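December, evening

Heating still uneven. The front room reached its setpoint by late morning and overshot. The back bedroom never got there. Same pattern as last week, so I have stopped blaming the weather and started on the radiators.

There are 2 circuits in the apartment, front and back, fed from the same boiler. The front circuit is short. The back one runs under the hall floor, past the bathroom, and up through the closet wall before it reaches the bedroom. Longer pipe, more fittings, more resistance. Water takes the short route when both valves are wide open, and both valves have been wide open for as long as I have lived in Pullport.

Began with bleeding. Boiler off after breakfast, left everything to cool, then worked from the bathroom outward with the brass key and a rag. The bathroom radiator gave a long hiss and then clean water. The hall gave nothing but water. The bedroom gave a short hiss, a stop, another short hiss, and then a dirty trickle that I caught in a jar. The jar is on the windowsill. The black sediment has settled out and the water above it is clear, so I assume magnetite and will see how the next sample compares.

Pressure on the gauge dropped after bleeding, as expected. Topped it up through the filling loop and closed both ends. The lower valve on the loop is stiff and needs a new handle.

Then the lockshields. Took the plastic caps off and found that the one in the front room had been painted over at least once. Scored the paint with a knife, worked the spindle back and forth with the small wrench, and got it to turn without a leak at the gland. Closed it fully, then opened it half a turn. Left the bedroom one fully open. The bathroom is at one turn. Wrote the positions in pencil on the inside of the closet door, next to the ones from the previous tenant, which do not match anything I measured.

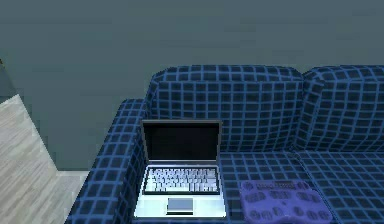

Blue grid sofa, left armrest, grey wall.

Boiler back on before lunch. Clipped the probe to the flow pipe and then to the return pipe at each radiator, waiting for the readings to stop moving. The front room still returns too hot, so it needs another eighth of a turn closed. The bedroom return has come up for the first time. The gap between flow and return there is now close to what the Flindico manual recommends, and the radiator is warm along its whole top edge. The bottom center stays cool. Sludge, most likely. That one has to come off the wall in spring and be flushed in the yard.

Walked down Pilonton Street in the afternoon for supplies. The hardware store had the right PTFE tape and the wrong size of valve cap. They had inhibitor in stock, so I bought a bottle and will dose the system once the flushing is done. No use putting it in now and draining it out again. Noodles from Panyasiri on the way back, eaten standing up while I watched the probe.

Ordered foil-faced board for behind the bedroom radiator. It hangs on an outside wall and a good share of its output must be going into the brick. The board comes in panels 400 by 400, millimeters, which fit between the brackets without cutting. I had first planned to use a roll, but the roll has to be glued and the plaster there will not hold glue.

Window frames next. Ran a strip of tissue around the bedroom sash with the bathroom fan on. Movement at the lower left corner and along the meeting rail, none at the top. The old foam has gone flat and crumbles when touched. Brush seal would last longer on a sliding sash. Left the foam in place tonight, with a rolled towel on the sill.

Thermostat schedule changed as well. It had been dropping the setpoint too far overnight and then running the boiler flat out from early morning, which heats the front room quickly and does very little for the back. Raised the night setting and moved the start earlier. Flow temperature turned down one notch on the boiler dial. Longer, cooler runs should suit the back circuit better, and the return should sit low enough for the boiler to condense for more of the day.

Last readings before bed: front room 22 Celsius, bedroom still short of that but climbing. Hall not measured, as the probe battery was low. The gauge has held steady since the top-up. No drips under any of the valves. Laid a sheet of newspaper under the front lockshield to check in the morning.

To do: probe battery, brush seal, valve cap in the correct size, handle for the filling loop. Ask at the hardware store whether they rent the flushing pump by the day or only for the weekend.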